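Recording padlock demonstrations without losing the will to live

Part 2: the actual recording. If your arms aren't calibrated yet, go back to part 1 and come back when you're less cheerful.

Our target for this task was 417 episodes. A learning policy is a pupil who copies everything, bad habits included, so most of what follows is about not having any.

1. Write the task as one plain sentence and stick it above the desk. Kwok-wai Tsai and I each taught "pick up the padlock" for an afternoon before finding that he meant the body and I meant the shackle. Record both grasps if you like, but label them separately.

2. Check the wrist view before you start. The lock should sit between the fingers with its sides touching both.

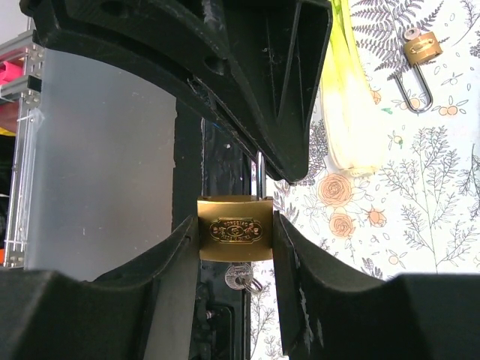 If you can't tell from the wrist stream alone whether the grip is good, the policy can't either, and it has less imagination than you do.

3. Clutter the table. Ours has a basket of vegetables and more than one size of padlock on a patterned cloth. Our first set, on a bare surface, gave us a policy that was superb until Ignacio Pereyra put down a mug.

4. Move things between episodes. Shift the basket, turn the locks, swap which arm does the lifting. Your hand will want to put everything back in the same spot. Don't let it.
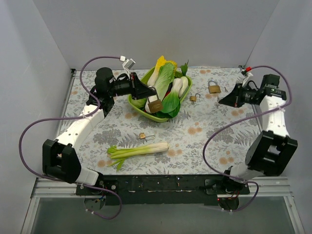 5. Lift slowly, and wait for the swing to die down before you move sideways. Park the idle arm somewhere sensible, with its gripper clear of the cloth.

6. Stop after 68 episodes and watch 7 of them at full speed. We skipped this once and recorded a whole batch with the Dradent logger saving one camera twice.

7. Keep fumbles that end in a recovery. Bin the ones that end in swearing.

Name the folders by task and operator, then copy them to the second drive before you go home. Part 3 covers trimming.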